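**Puddale, 6 December 2020**: The small-box drive is back at the Clultum hall, and what a start it has had! Brown cardboard cartons are being folded up on the big pale tables for the winter parcels, and the goal is 3000 before the month is out.
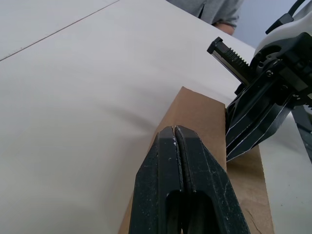 The flat blanks come from Calvo, the packaging shop on Urer Street, which has given them free for 2 years running. So far 622 are made up and stacked by the door, and that's with only six evenings gone (last December it took until the holidays to get that far!).

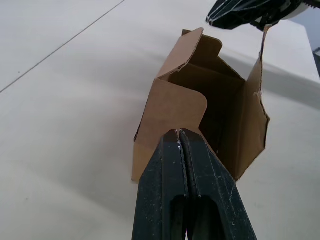

Wycliffe Shemweta told us the trick is all in the creases, and that a flap bent back and forth a couple of times before you fold it will sit where you want it. He also thinks the smaller size is a big improvement, as the old one used far too much tape.

Small cartons suit the contents nicely too: tea, socks, a jar of jam and a handwritten card.

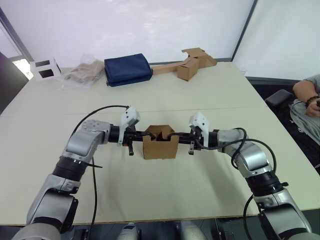

*An open carton held just above the tabletop.*

Any box with a bad tear goes into the recycling, and the rest get their labels next week. We can't wait to see them go out.

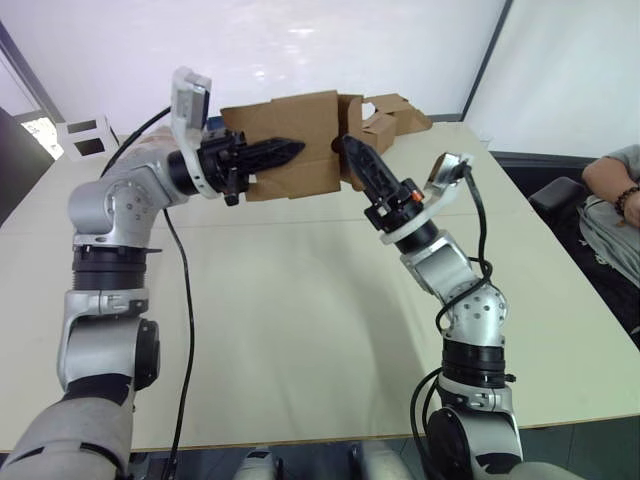

## Want to join in?

Come to the side entrance any evening from 6. Blanks and tape are provided, and there's soup after!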